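May, equipment list, second pass

Noel wants the numbers before the order window closes. Cap is 2,000 for the bench.

– Spare finger set from Kerby: quote came in high, asked Bontu to try Espinoza.
– Wrist camera cable, 6 week lead time. Order now.
– Clear plastic cups, pack of 100. Cheap, just buy.
– Tray or lipped mat for the seed pouring task. Seeds get on the table. 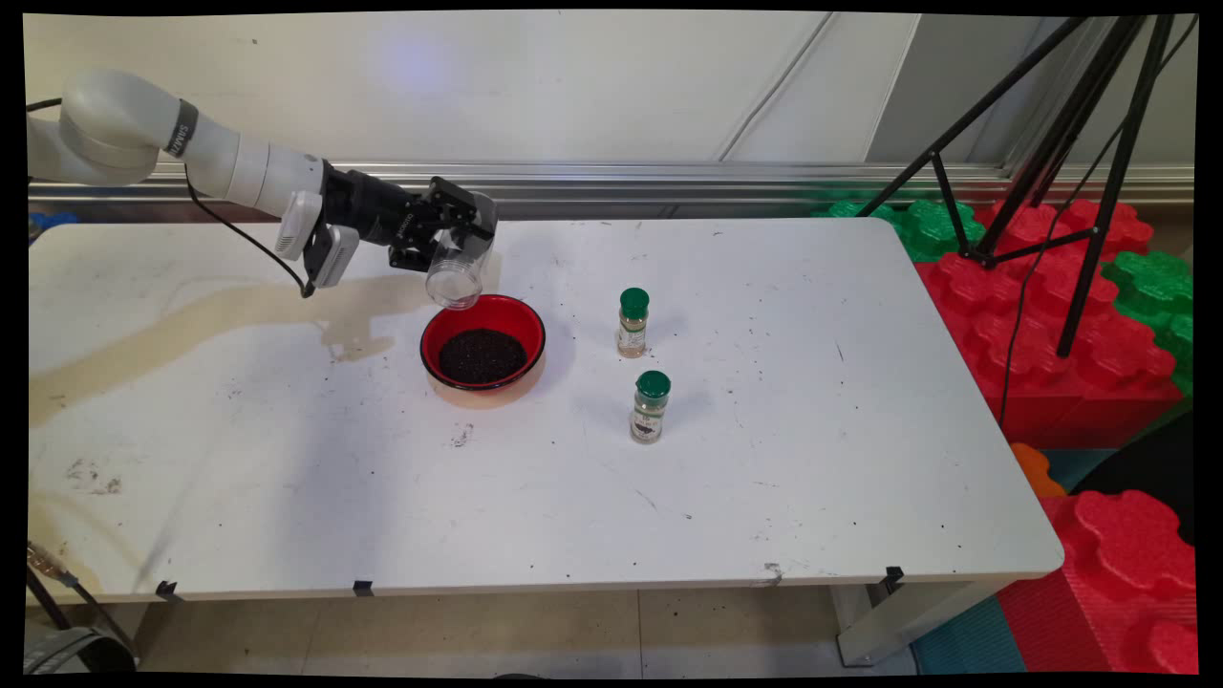
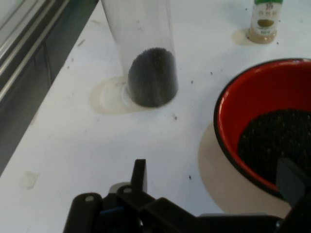
New tabletop is Hemi's request, but I'd hold it for the next round. Stains don't affect the work. Bezawit to confirm shipping from Putatwood by 11.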